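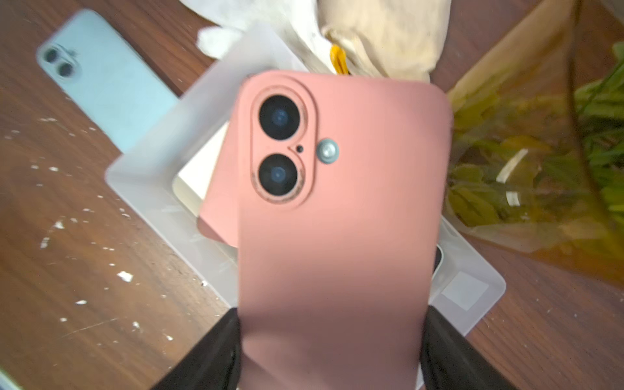
Bekia Device Reuse Team - Trurthorpe Repair Library

Camera surround (smartphone)

A camera surround, also called a camera bump, camera island or lens housing, is the raised part on the back of a smartphone that encloses its rear camera lenses. It may be molded as one piece with the back or made separately and fitted to it. Surrounds are found on most phones sold since the mid-2010s, when camera modules became deeper than the bodies they were put into.

The term covers the raised shape itself, the rim around each lens and any small openings that sit inside the edge. The glass over the lenses is normally listed as a separate part. Repair shops differ on whether the flash belongs to the surround, and in this library it is counted only when it shares the same raised area.

Shape and layout

The most common shapes are the pill, the square with rounded corners, the circle and the full-width bar. A pill-shaped surround is usually set upright in the upper left of the back, with two lenses stacked one above the other. This was the usual layout for two-camera phones for several years and is still used on lower-priced models.

On the pink phone, the surround is a vertical pill in the same color as the back, with an outer ridge and a narrower rim inside it. The flash is round and sits just outside the right edge, level with the gap between the lenses. A tiny round black hole lies between the two lenses, toward the right side, at the end of a small pointed groove. Holes of this size on the back of a phone are often microphone ports, used for recording sound with video and for reducing background noise on calls. Their position varies from model to model, and a port should be confirmed against the service sheet before anything is done to it.

Square surrounds leave room for three or more lenses and usually take in the flash as well. Bars run from one side of the phone to the other and let it lie flat without rocking. Circular surrounds are placed either in a corner or in the middle of the upper back.

Materials

Surrounds are made of plastic, aluminum, stainless steel or glass. On phones with a plastic back, the surround is often part of the same molding, and there is no seam for dirt to enter. On glass-backed phones it may be a metal ring glued into a cutout, or it may be milled from the same sheet as the back. Material can't always be told from a photo, and painted metal and colored plastic look much alike once they are worn.

The color may match the back or contrast with it. Matching surrounds in pale colors such as pink, cream and light blue show wear sooner than black or gray ones, as grime stands out against the light finish.

Wear and soiling

The surround is the highest point on the back of the phone and takes most of the contact when the phone is laid down. Wear tends to build up along the outer ridge and on the curves of the lens rims. The phone shown has dark scuffs around the rim of the lower lens, mostly along the lower left and right curves, and fainter brownish wear beside the upper lens. The plain part of the back carries no visible logo or lettering.

Three kinds of marking are told apart in grading:

Transfer marks. Material picked up from another surface, such as dye from denim or the lining of a bag. These often come off with a damp cloth.

Packed grime. Skin oil, dust and lint pressed into the angle between the rim and the lens glass. It can be loosened with a soft brush.

Abrasion. Loss of the finish itself. It can't be cleaned away, and rubbing makes it larger.

The three may be present on one phone, and abrasion is often hidden under grime until the surround has been cleaned. For this reason phones at Trurthorpe are graded after cleaning.

Cleaning

The phone is switched off and any case is removed. Dry dust is brushed away from the lenses first, working outward, so that grit isn't dragged over the glass. The rims are then wiped with a lint-free cloth that has been lightly dampened with water or with a screen-safe cleaner. Liquid is put on the cloth and never straight on the phone.

Small openings are left alone. Pins, needles and compressed air shouldn't be used in or near a microphone port, as the mesh behind it tears easily. A dry brush held at a low angle is enough for lint on the surface. Abrasive pads, toothpaste and baking soda are sometimes suggested on home-repair forums - all of them dull the finish and can haze the lens cover.

The bench guide written by Mehwish Bukhari allows 2 passes with a damp cloth. If a mark is still there after the second, it is recorded as permanent and the phone moves on.

Effect on pictures

Scuffs on the rim have little or no effect on photographs. Scratches on the glass, or a film of oil over it, can cause soft focus, streaks around lights and a pale cast in backlit shots. A cracked cover lets in dust and moisture and should be replaced soon. Where the flash is close to the lenses, a thick case with a badly aligned cutout may throw light back into the picture, a fault that is often mistaken for a dirty lens.

Cases and protection

Most cases have a lip that stands slightly higher than the surround, so that the phone rests on the case. Separate lens covers made of glass or film are also sold. They protect the lens glass but trap dust if they are fitted over a surface that hasn't been cleaned. A case itself can wear the surround when grit gets between the two, and it's worth taking it off now and then to wipe the inside.

Phones stored together without cases should have a sheet of paper or foam between them. The Minhas trays used by the team hold 11 phones each in upright slots, and the older Multex boxes, where phones lie flat, are kept for chargers and cables.

Grading at Trurthorpe

The surround is graded on its own line, apart from the screen and the body. Grade A has no marks after cleaning. Grade B has marks on the rim only. Grade C has abrasion on the raised ridge or loss of color. Damage to the lens glass is entered under a different heading. In June, 200 phones were graded, and 37 were given a C for the surround.

See also: Lens cover glass; Rear flash; Microphone port; Back panel, molded

Page maintained by Kavinda Howlader and Catinca Ene. Last reviewed 20 August 2025.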